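Search this site: type and hit enter

Two weeks with the Uklow parallel gripper
7/21/26
Print | E-mail

I've been swapping between the Uklow and my old Dorkberg since May, all in the simulator so far, and I'm rather smitten! The Uklow opens wide, the fingers are long and tapered, and you can set the closing force from 1 to 100 without digging through menus (the Dorkberg hides it three screens down, grrr).

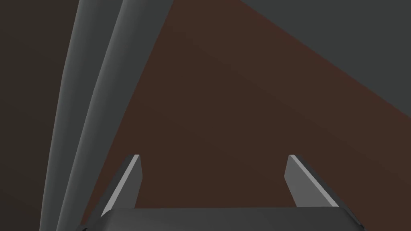 Setup took me 34 minutes, most of that spent persuading the Temis controller to talk to it. After that it was lovely. I ran 200 open-and-close cycles on each and the Uklow kept its timing better, though the Dorkberg is still gentler on thin edges – I'd keep it for plates and trays. Running two grippers at once is where the Temis starts to sulk, with the left arm a touch behind the right. Worth knowing if you're after a pair. 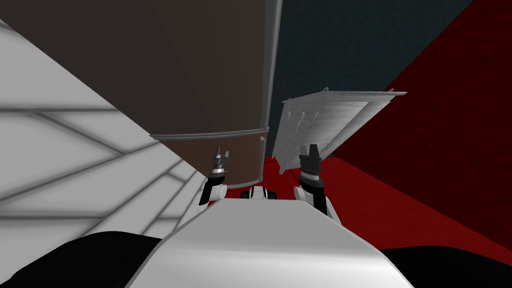
Ratree Thaweesak wrote that the lag went away for her once she gave each arm its own controller, and she'd still pick the Dorkberg for long runs. Fair enough, I may try that next.

Print | E-mail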